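2020-05-27

Day whatever of sleeping badly in Pestcombe. Awake at 4 again, which I'm told is the hour of the wolf, although here it's the hour of the neighbour's reversing ute.
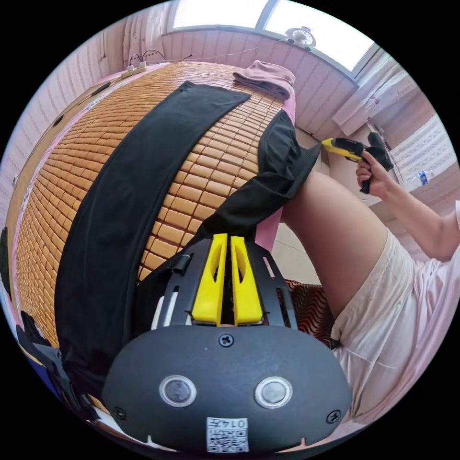
Yellow fingers, pointing at the bed.

The bed is the subject of the week. I have decided that my insomnia is a practical problem with a practical fix, having spent most of my adult life treating it as evidence of depth. So I have been reading. The library is shut but the e-book app works if you swear at it, and I borrowed two histories of sleep. The first claims people used to have two sleeps a night, with a gap in the middle for praying, stoking the fire and visiting the neighbours. I have the gap. I am short one sleep on either side of it. The second book is by a man who sleeps beautifully and wants me to know.

Rang Tsung-han Mak after lunch. He said his grandmother swore by soaking her feet and going to bed with a hard pillow, and that she also had eleven grandchildren staying in the house and slept through all of them. I asked what she soaked her feet in. Hot water, he said, in the voice you'd use on a child. Then forty minutes on his sourdough, during which I very nearly dropped off, so I may ring him at bedtime.

The mattress question remains open. Mine came with the flat and has a valley in it, so whatever side I start on I finish in the middle like a marble. A new one from Imano is $797 delivered, and they leave it at the front door, up 20 steps, vacuum-packed and apparently keen to expand. I put it in the online basket on Monday. I have visited it every day. Mum thinks you should never buy a mattress without lying on it in the shop, fully dressed, with a salesman watching, and I can't say I miss that part of life.

Tried the rules tonight anyway. No phone after nine. No tea after lunch (cheated, 2 cups, weak). Window open a crack, extra blanket, the good flannelette pyjamas with the colour washed out of the knees. Read a chapter of the Wosenik novel, which has been on my shelf since September and in which a man walks across a paddock for sixty pages. You'd think that would do it. I got interested in the paddock.

Also wrote a list of worries on a bit of paper, as instructed, so that they'd be on the paper and out of my head. Ran out of paper, went looking for more, found the gas bill. Added the gas bill.

It's raining now, properly, on the tin over the laundry. Best noise there is. Bins go out in the morning and I haven't done the recycling. Going to lie down in the valley and see.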